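Right, a few of you asked what I've been muttering about all week, so this is a thread on trying to write an equipment budget for a book-shelving robot without losing my mind. Friday, September 2, 2022, kettle on, spreadsheet open, form due in by teatime (pray for me).

1/ Quick background. We're a small outfit, the project is called Pinto, and the job is simple to say out loud: pick a book up off a table, stand it between two bookends, do it again. I got handed the money side in July, mostly I think for owning a calculator.

2/ First lesson. Everybody wants to talk about the arm. The arm is the exciting bit! But the arm is one line on my sheet, and the fiddly stuff underneath it goes on for two pages.

3/ Fingers, for a start. The hand-held grippers we use for the demonstrations need to have the same fingers as whatever ends up on the arm, or all that practice is for nothing. So every time somebody fancies a different pad, I'm buying it twice over.
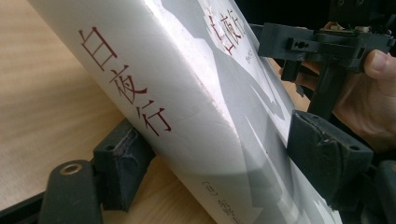 4/ Which brings me to thickness. Thin paperbacks are easy to budget for, any old finger will do. Fat ones are where the quotes start to drift apart. Cadia's standard gripper opens wide enough for a chunky novel but only just, and their wide version is a separate order with its own delivery charge. Skadero do one size, it's wide, and you pay for it whether you want it or not.

5/ I like Skadero's people more, for what it's worth. They answered the phone. Cadia have a web form and then you wait 7 days for someone to ask you the question you'd already filled in on the form.

6/ Pads! I had pads down as a one-off. Silly me. They scuff, they go fuzzy, bits come away at the edges, and then you want new ones. I've put in 200 quid for the year and I already suspect that's mean. If anyone's got a real figure for how often you swap foam pads on daily use, please, please reply.

7/ Erero sell replacement pads by the bag, 100 to a bag, and it's tempting to get a bag and forget about it. But their screw holes don't line up with ours. So it's the bag plus a drill plus someone's afternoon, and then it isn't cheap any more, is it.

8/ Someone in the meeting said "just glue them". I have written "NO GLUE" in the notes column in capitals. We did glue in the spring. I spent a morning with a scraper.
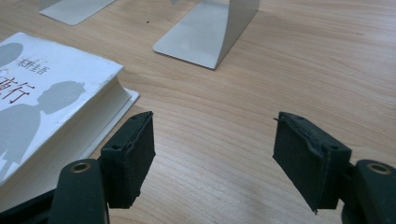
9/ Now the dull things that I keep forgetting to cost. Bookends. A table that doesn't wobble. Lamps. Spare screws in the one size that always rolls under something. A box with a lid. All tiny, and together they came to 265 pounds, which was a bit of a shock when I'd been calling it "sundries" and giving it no line of its own.

10/ And books! You need books. You can borrow them at first, but they get handled over and over and the corners go, and then you're giving somebody back a tattier book than they lent you. So there's now a line for second-hand paperbacks. I'd ask for a mix: thick, thin, shiny covers, matt covers, different languages on the spine. Charity shops are good for this. Keep the receipts, I beg you.

11/ Arm hire vs buying. I've gone round and round. Hire looks dear per month but the repairs are their problem. Buying looks sensible until you read the service plan. My current draft hires for the first half of the project and has a big question mark after that, and I'm told question marks are not a number.

12/ Something I'd do differently: get the people doing the demonstrations to tell you what annoys them BEFORE you ask for quotes. I asked afterwards. Top answer was hand ache. So there's a second gripper in the plan now so people can swap over and stay fresh, and that went in last thing yesterday, and it pushed us over, and I had to take it out of the travel money. Sorry, travel.

13/ Things still blank on the sheet as of this cup of tea:
- VAT on the Skadero quote (they've left it off, cheeky)
- insurance, which I keep scrolling past
- a spare cable for the gripper
- whether Cadia will do the wide fingers without the whole gripper

14/ On that last one, if they say yes then Cadia wins and I'll eat my words about the web form. If they say no it's Skadero and we make do with fewer bits and bobs till spring.

15/ Anyway, form's going in at four. If you've bought grippers on a small budget and there's a cost that jumped out at you later, put it below and I'll add a row. Foam pad people especially, I meant it.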